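6.4 Stalled grip at a lever handle (simulation)

Fault G-71 is raised when the right gripper reaches the door handle but Cletota receives no contact signal within 700 ms. The arm holds position and the door task stops.

1. Pause the run. Do not reset the scene — a reset clears the contact log.
2. Open the wrist and head views and compare the gripper positions.
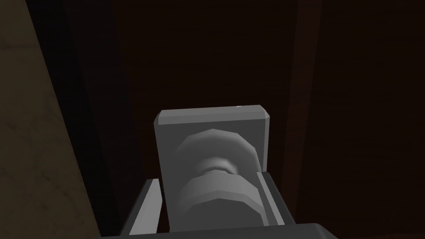
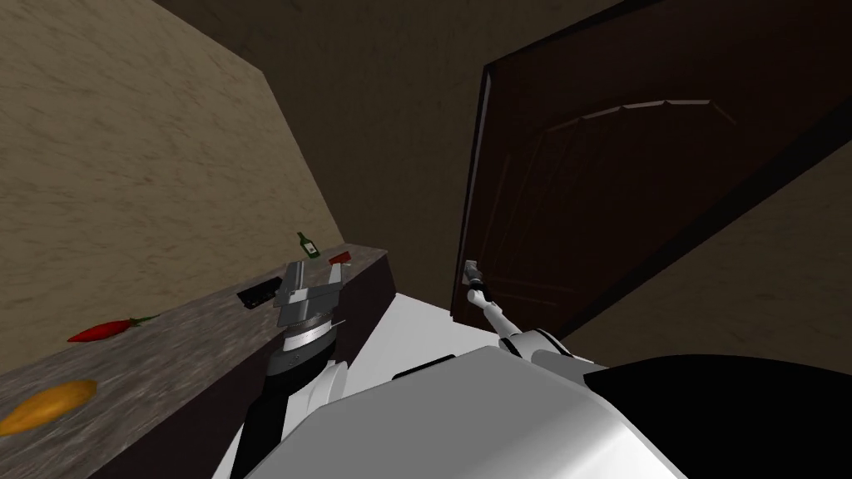
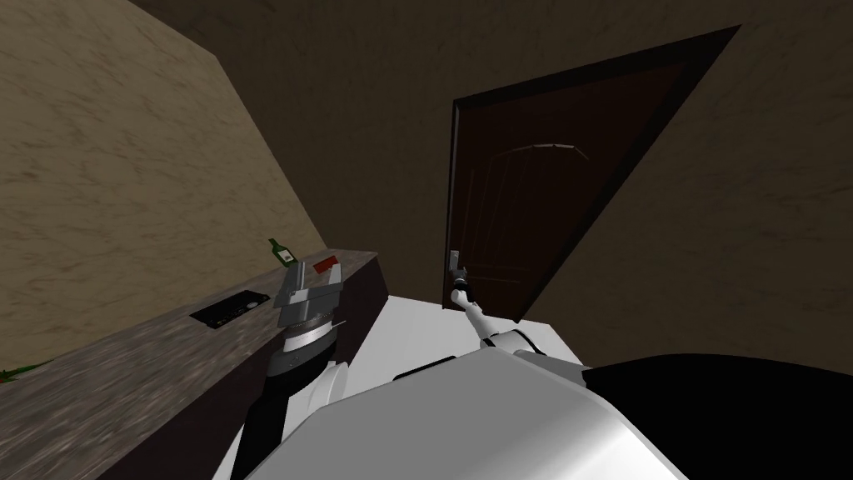 3. Export the last 200 log lines before changing any setting.

CAUTION: Do not raise the grip force limit above 20 N to clear this fault.

6.5 Restarting the task

Retract the right arm, then select Resume.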